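March, evening

Went over to Stukcombe after lunch because Inese Kļaviņa has been telling me for weeks that the hall is "nearly ready" for the spring open house. I have heard nearly ready from her before. Last time it meant there was no hot water and the door to the yard had to be opened with a butter knife.

I'll be fair. It looks better than I thought it would. The big windows help, and with the trees outside you can forget for a minute that you are standing in what used to be a storeroom. But I kept asking where people are meant to eat, and I kept getting told about mood.

The mood is Tín Từ's department. He has put a small table near the counter with a pink-and-white checkered cloth on it, and he wants the whole place to follow from that. Picnic indoors, he calls it. I said a picnic indoors is lunch. He laughed, but he wrote nothing down, so I don't think I got anywhere.

What bothers me is the cloth. Checks show everything, and they make any table that stands a little crooked look very crooked. He says Bristetti will sell us enough of the same cloth for every table at a discount if we order 100 yards. I asked who has measured the tables. Silence. I asked what we do with the leftover cloth. Aprons, apparently. I have never in my life seen a surplus turned into aprons, though I have seen plenty of it turned into a bag at the back of a closet.

Then the fruit. One apple on one plate, one orange on the other. Tín says people will sit down, see the fruit and feel looked after. I think the first child through the door will take the apple, put it back with a bite in it, and that will be the end of feeling looked after. Kelly Blackburn suggested bowls in place of plates and was told bowls are "heavy." They weigh the same as the plates. I have washed both.
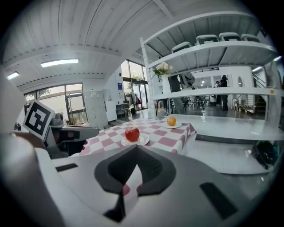 The shelves

I had more trouble with these. It's the tall white metal unit from Rätsep, with holes all the way up the posts so you can move the shelves where you like. I'm sure you can. I'm also sure that once it's loaded no one will ever move one again, and we'll live with whatever heights we had on the first afternoon.

Four white chairs are up on the top shelf. Inese calls it storage. I call it something to think about every time I walk underneath. They may be light, I didn't lift one, but I would like somebody to explain to me how a person my height gets a chair down from there when a guest is waiting for it. Her answer was that we won't need them. Then why do we have them?

The white flowers on the middle shelf are nice. I'll give them that without a fight. A vase, a good fat bunch with plenty of green in it, and it does more for the room than the cloth and the fruit together. I told Tín so and he took it as praise for the cloth and the fruit.

I asked what it had all cost and got two numbers. Inese said 300. Asanka Liyanage, who keeps the receipts in an envelope in his jacket, said 494, and took the envelope out. The difference seems to be delivery and a second trip to Trukel for screws that fit. She hadn't been counting those because they were "not decoration." I would love to run my own house on that system.

Left a little before five. Sigita Mets walked me to the bus and said I'd been hard on them. Maybe. I did offer to come back and measure the tables, and I've put the tape in my coat pocket so I can't pretend to forget it. I also said I'd bring 2 plain cloths from home, the cream ones, just so we can see them next to the pink. Tín said fine in the voice that means no.

Must ask Inese about the hot water. I didn't see anyone run a tap the whole time I was there.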